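**Letting the grass grow longer - worth it, or just an itchy yard?**

**baltasar_b**

Good morning all, and a warm hello from Riltstead, where the coffee is on and the grass is already up past my ankles. I've been reading this board for a couple of years and have finally worked up the nerve to start a thread.

My wife and I have 3887 square feet of lawn, measured by me with a wheel I borrowed from my brother-in-law, who would like it back. For as long as we've lived in the house I have cut it short. My father cut his short, and his father did too, and I never gave it a thought until last August, when ours went the color of a paper bag and the neighbor who hardly ever mows was still looking pretty good over the fence.

So this spring I raised the deck on the old Grutent as high as it will go, and I've been mowing every other week. My wife says it looks like we've moved away. I rather like it! But I do wonder if I'm kidding myself, and I'd love to hear from folks who have stuck with it through a whole summer.

Thanks kindly,
Baltasar Bustamante

**clovermama**

Welcome, Baltasar! So glad you posted. I went tall four summers ago and I would never go back. The soil stays cooler, I drag the hose out far less than I used to, and the crabgrass along my driveway has mostly given up. Your wife may come around once July gets here and yours is the green one.

I will say that every other week sounds like a long gap for May. You don't want to take off more than a third of the blade at a time, and in spring it grows so fast that you can end up chopping off half of it without meaning to. I mow more often in spring than I ever did before and then hardly at all once it heats up - a fair trade, to my mind.

**dale_on_the_hill**

I'm going to be the grump here. Tall is fine if you have tall fescue. If you have Bermuda, like a good many of us down my way, letting it go makes a thatchy mess, and when you finally do cut it you're looking at brown stems for weeks. I did exactly what you're doing, on the advice of a very nice lady at church, and it cost me 300 dollars in dethatching and a good part of my summer.

What kind of grass is it? That's the first thing I'd want to know. 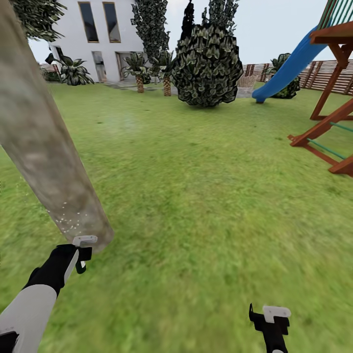 *Bright green grass up to a white two-story house, leaning tree trunk at left.*

**clovermama**

Dale's right, I should have asked about the grass before I got carried away. My yard is nearly all fescue with clover mixed in, and I'm far enough north that I forget Bermuda exists.

**baltasar_b**

Well, I went out in my slippers with a magnifying glass, and I believe it's mostly fescue with some bluegrass here and there. I took a clump over to Ogunleye Nursery to be sure, and the young woman at the counter agreed with me. She also sold me a bag of the Lollgate shade mix for the thin part by the garage, so it wasn't a free visit.

Point taken on the gap between mowings. I'd been treating "mow high" and "mow less" as the same piece of advice, and I can see now they aren't.

**dale_on_the_hill**

Fescue, then go right ahead and ignore me. I'd hold off on that shade mix until fall, though. Seed put down now comes up fine and then cooks.

**petra.k**

I'm going to disagree with Dale on that, in a friendly way. I've seeded in May more than once and had it take, as long as the spot is truly shady and you water it a little every day. Morning is best. I wouldn't try it on an open slope in full sun, but beside a garage? I'd give it a go with half the bag and save the rest for September.

Also, Baltasar, please sharpen your mower blade if you haven't. Long grass cut with a dull blade gets ragged white tips, and then your wife will really have something to say.

**dale_on_the_hill**

Daily watering for a patch by the garage is more devotion than I've got, but I've been wrong before. I reseeded 2000 square feet one May and lost nearly all of it, so I may be carrying a grudge.

**baltasar_b**

Thank you, all of you, this has been a real pleasure. The blade was last sharpened so long ago that I'd rather not say. It's coming off this afternoon. Half the bag goes down this week, the other half goes on the shelf in the garage, and I've promised my wife I'll keep a neat strip cut along the front walk, 2 mower widths across, so the mail carrier doesn't think we've moved.

**clovermama**

A mown edge does wonders! Please come back in August and let us know how it held up.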